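Bratdale Library Puts Its Oldest Psalter on View

2018-02-05

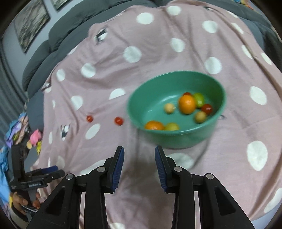 A green plastic bowl on a pink polka-dot blanket.

Great news for anyone who loves old books! The Bratdale Library has finished repairs on the Onsri Psalter, a hand-copied book of psalms that has been out of sight for 22 years, and readers can come and see it in the upstairs reading room from this week.

The psalter has 631 pages, nearly all of them with their first lettering still sharp and dark. It was copied by at least two scribes (the handwriting changes partway through Psalm 68, and once you've spotted it you can't stop seeing it), and its margins are full of notes left by later owners. One of them kept a running record of the weather. Another practiced the letter G all the way down a page!

Kwok-wai Su, who led the repair work, took the old binding apart and resewed the whole book by hand. The Victorian glue was the hardest part, he said, and a few sections took weeks to come free. Two loose leaves that had been stored in a separate folder are now back where they belong, between Psalms 101 and 103.

"I've read from photocopies of this book since I was a student," said Chanida Chantharasri, who is writing a study of the marginal notes. "The photocopies don't show you the red ink. There's so much red ink!"

The book will lie open at a different page each month through July. Groups of up to 30 can book a talk with a close look at the binding, and each talk runs 90 minutes, with plenty of time for questions. A smaller case nearby holds the Jistholm fragments, four scraps of a similar psalter found inside the cover of an account book.

Entry is free. Bags and coats go in the lockers by the stairs, and pencils only in the reading room, please.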